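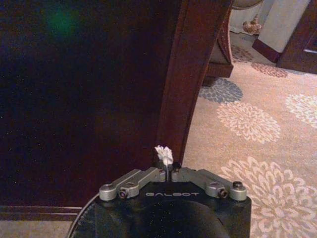
Rillora will open its furnished showroom at the Brinkmann building in Lemska to the public this summer, the company announced today. The showroom has been set out as a lived-in sitting room, so that visitors can see dark polished furniture together with the fabrics and floor coverings it is sold with. Seating in pale fabric stands on carved dark wooden legs, and the floor is covered in a beige pattern of large flower medallions in cream, grey-blue and dusty pink. Visitors may sit on the seating and open drawers and doors where these are fitted.

Rillora has sold household furniture in Lemska since 1886. The company moved its stock to the Brinkmann building in March, and the new showroom takes up 1274 square feet on the ground floor.

The opening display is the Fetico range, which has 9 pieces in dark and reddish-brown finishes. All can be ordered singly. Delivery within Lemska takes 8 weeks from the date of order, and old furniture can be taken away on the same visit if this is arranged beforehand.
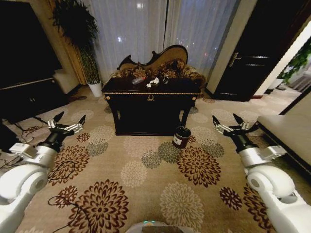

Console table with gilded trim, in front of a settee with a carved frame and a high scrolled back.

The showroom opens on 2024-06-22 at ten in the morning. Entry is free and no booking is needed. Staff will be on hand to give advice on room sizes, fabric choice and the care of glossy finishes, and fabric samples can be borrowed against a small deposit.

There is step-free access from the car park at the rear of the building. Price lists and care leaflets can be collected from the front desk or requested by post from the Rillora office in Lemska.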